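Filed under: Classroom & Club Equipment > Robotics > Reviews

Norkden Hand Gripper Kit: six weeks with a student club

July 29, 2023

Print this page | E-mail this page

I help with the robotics club in Darkcombe. We have 15 students, from the first year of high school to the last one, and most years we build a small wheeled robot and go with it to the Prurkstead student meeting. This year the older students wanted another kind of project. They wanted to teach a robot arm to handle clothes, and for this you first need many recordings of people doing the work with their own hands. The kit I review was bought for these recordings.

I write from the side of a person who must charge the batteries, answer the parents and find the lost screws. English is my third language, so please excuse me if a sentence is a little stiff.

What you get

The Norkden kit comes in a flat case with foam inside. There are two hand-held grippers, a left one and a right one, with a charger, two cables, spare fingers, a screwdriver and a thin book of instructions. There is no robot arm in the case and you do not need one for recording. You hold one gripper in each hand, you do the task, and the grippers save how they moved and how far the fingers were open. Later the same movements can be used to train an arm. Our arm is an older one from Ekinci, which the school already had. The grippers do not care what arm you own, but you must make the connection between the two by yourself, and I will come back to this.

Each gripper is black, with bright yellow fingers. The back is rounded and has two round lenses side by side with a silver ring on each. The handle is upright, and you close the fingers by squeezing it. It is a little like a big stapler, and after one hour you feel it in the hand like a big stapler also.

First day

The instructions are good for the first three pages. They show how to charge, how to switch on and how to connect to the laptop. After that they jump directly to a table of error codes. The part that should be between, where you make your first recording, is on the website only, and there it is under "Downloads" and not under "Support." We lost most of one club afternoon on it.

When you have found the file, the setup is easy. You install the program, you put the grippers down on a flat place until the light stays on, and you lift them. My students did it without me on the second meeting. One of the younger girls wrote our own page of instructions with drawings, and it is taped in the lid of the case now. If somebody from Norkden reads this, she would gladly send you a copy.

Holding and squeezing

The handle was made for an adult hand. The tall students liked it immediately. For smaller hands the squeeze is too wide, and these students close the fingers with a small jerk at the end. You can see this jerk in the recorded movement as a little tooth on the line. We wrapped the handle of the right gripper with sport tape, which made the grip thicker and so worse, and then we took it off again. What helped in the end was to turn the spring screw out by two turns. It is described in the instructions, but only under the title "Maintenance," and I would never have looked there.

The weight is acceptable. We record for a short time and then change persons, and I recommend this to every club. A tired hand makes bad recordings, and also a student with a tired hand becomes a student who looks at the telephone.

The fingers

I like the fingers very much. Each one has a hollow window shaped like a teardrop, and because of it the finger gives a little when you press it against something. On a table this saves you, because with a stiff finger you hit the surface and the whole hand jumps. With these you can go down to the cloth, press, and slide the tip under the edge.

Thick cloth is easy for them. Towels, sweatshirts and winter scarves they hold well. Thin cloth is hard. A thin T-shirt slips out when you lift it by one layer, and if you want two layers you often get one. We tried a rubber band around each tip. This was better for the T-shirts and worse for everything else, as the rubber stays on the cloth when you want to let go.

One finger broke in the fourth week. It was dropped on stone stairs, so I do not blame the finger. Changing it took a few minutes with the screwdriver from the case.

The program

The program is the weak part. It records without problem, and I want to say this clearly, for it is the main thing. In six weeks we kept 93 good recordings, and I do not remember one that disappeared after it was saved. But to look at them again is slow. You can not sort them by task, only by time. You can not write a note longer than one line. If you press "Close" in place of "Close file," everything closes and it does not ask you.

The files come out in an ordinary format, and our students could open them in their own scripts. For the Ekinci arm they had to write a small converter, because the arm counts the opening of the fingers in the other direction. A strong student made this over a weekend. A club that has no such student should ask before buying if somebody already made it for their arm.

Left and right

This is a small matter, but it cost us a full session. The two grippers look almost the same, and the program does not warn you if they are exchanged. We recorded a whole afternoon with the left one in the right hand. Every fold was a mirror fold. We could have turned the data around, but the students decided to throw it away and do it again, and I was rather proud of them.

Now we read the label each time before we begin. On our left unit there is a small white sticker with a QR code and the characters 017左, and the last sign is the one for "left." I would wish for a different color of the fingers, left yellow and right some other color, so that no one has to read.

Outside the club room

On the club table everything went too well. The table is flat, the light is even, and the cloth was always the same gray towel. At Prurkstead the tasks are closer to a real home, so the students began to record in bedrooms, on beds, with clothes in a heap as they usually are. They work in pairs there. A bed is softer than a table and the tips of the fingers sink in a little, and the person must learn to press less. A woven bamboo mat over the bed is a nice middle way, firm enough for the fingers and still with some give under it. Dark cloth on such a mat is also easy to find again for the eye.

Strong daylight from a window was my biggest worry. Norkden writes that the lenses should not look directly to the sun, and we keep to that. With the window at the side or in front of the person we had no lost recordings. In the evening under one weak lamp we had several, and the program then shows only "Error 6," and in the table Error 6 is explained as "other."
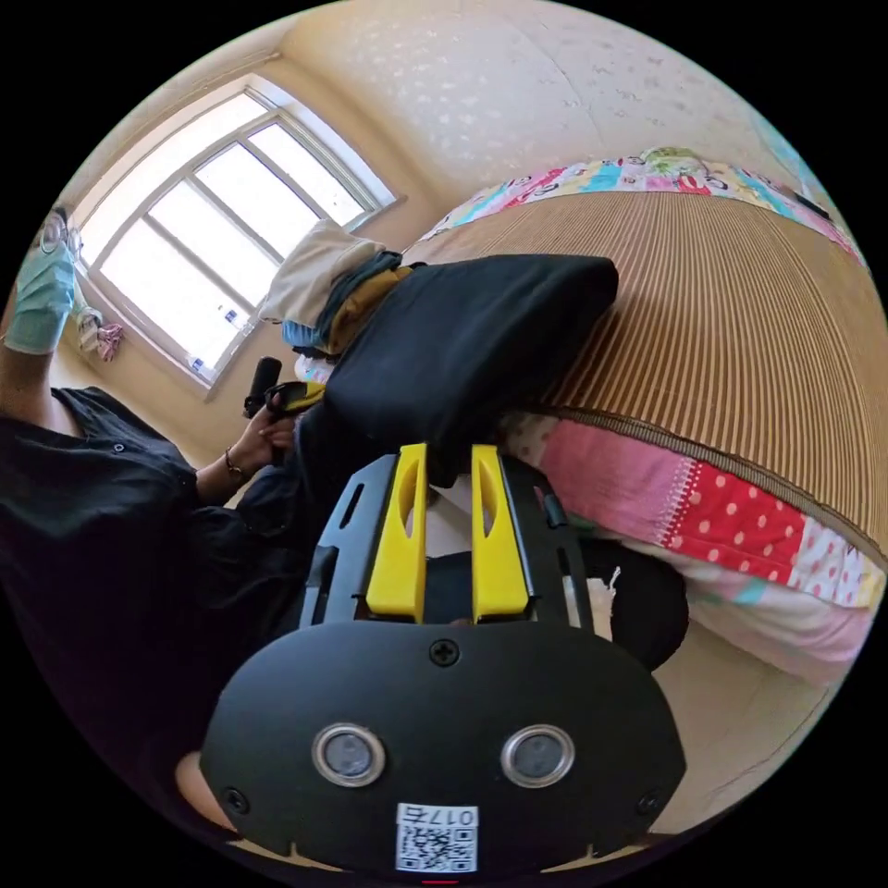 Price, parts and service

The kit is not cheap for a school. We paid with the money from two years of cake sales and one small grant. For the same money you can buy a simple wheeled robot for many students at the same time, and with this kit only two hands work at one moment, the others wait. Plan something for the ones who wait. Ours write the notes, fold the clothes back into a mess, or cut the recordings on the second laptop.

Spare fingers are sold in pairs and ours arrived in March, before we even needed them, as we ordered them together with the case. The service answers e-mails politely. To my question about the handle for small hands they answered that it is "noted."

Who should buy it

I would buy it again for a club with older students who can already program a little and who have some arm, from any maker. For a first-year club I would not. The children would have fun squeezing the yellow fingers for one afternoon, and after this the kit would stay in the closet.

Good: the fingers, the safe saving of recordings, easy change of parts, ordinary file format.

Not so good: instructions with a hole in the middle, handle for big hands, slow program for looking at the recordings, left and right too similar.

My mark is four of five. With a better program I would give the full five.

Reader comments

Guest wrote:
Thank you for the tip with the spring screw. We have had ours since last fall and always thought the squeeze was just like that. Two turns was too much for us, we went with one.

Clubparent wrote:
Does it work with left-handed kids? Mine folds everything starting from the wrong side according to his teammates.

Review author wrote:
Yes, we have left-handed students too. Each gripper must stay in its own hand, but which hand begins the fold is free. We write it in the one-line note, so the different ways can be separated later.

Guest wrote:
We did the same swap of left and right, only we noticed after a week. Colored tape on the handles, one strip is enough. Do not put it on the fingers, it peels off and sticks to the socks.

Tagged: robotics club, grippers, cloth folding, student projects

Print this page | E-mail this page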